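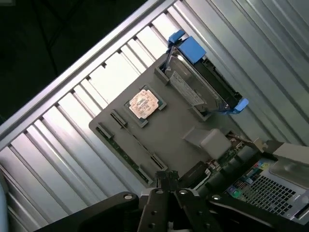
Teaching an arm to take a computer apart by remote control is slow work, and most of the first week goes into learning how to bring the fingers into a case without touching the walls. The operator sits at the Lindqvist bench with a hand controller and watches the wrist view on a monitor. The drive caddy is the usual first target. Its blue handles stand out well against the grey tray, so a new operator can line up on them before worrying about depth. The ribbed silver panel behind is harder to live with. It throws back a lot of white light, and we have since turned the bench lamps down at the Irdale workshop.

This gallery page covers the drive removal task, part of the Cluvodmont teardown project. It was put together by Sandamali Patwary for people joining the operator roster at Irdale and Ukcombe. The notes are short and assume you have already done the controller induction.

The task
One demonstration runs from the arm's park position to the caddy sitting in the bin on the operator's left. Reach in, take hold of the release end, draw the drive out along its own line, lift, place, return to park. If the drive binds, stop and back off. Do not twist it. A demonstration with a clean stop in it is still kept, but it has to be tagged as a stop.

Approach
Come in from the open side of the chassis with the fingers partly closed. Operators who come in with them wide open tend to catch the motherboard side on the way down. Keep away from the processor and the memory slots; they belong to later tasks and we want them left as they are.

By hand or by controller
Both methods are in use. Hand guiding, where you hold the arm at the wrist and move it through the job, is quicker to learn and gives smoother paths. The controller is slower but leaves your arms out of the other camera views. Ukcombe records by hand on Mondays and by controller the rest of the week. Irdale is controller only.

Numbers so far
As of August 9, 2018 we have 1,940 demonstrations on file for the whole project. Of those, 313 are drive removals. New operators do 9 supervised runs before theirs are counted. Sessions are capped at two hours with a break of at least 5 minutes in each.

Labelling
Use the chassis number and your initials, then the run number. Please do not reuse a run number after a deleted take. The February batch had several doubled up and they had to be sorted out by watching each one.

Roster changes and controller faults go to Sandamali. The sign-up sheet for Ukcombe is on the office door.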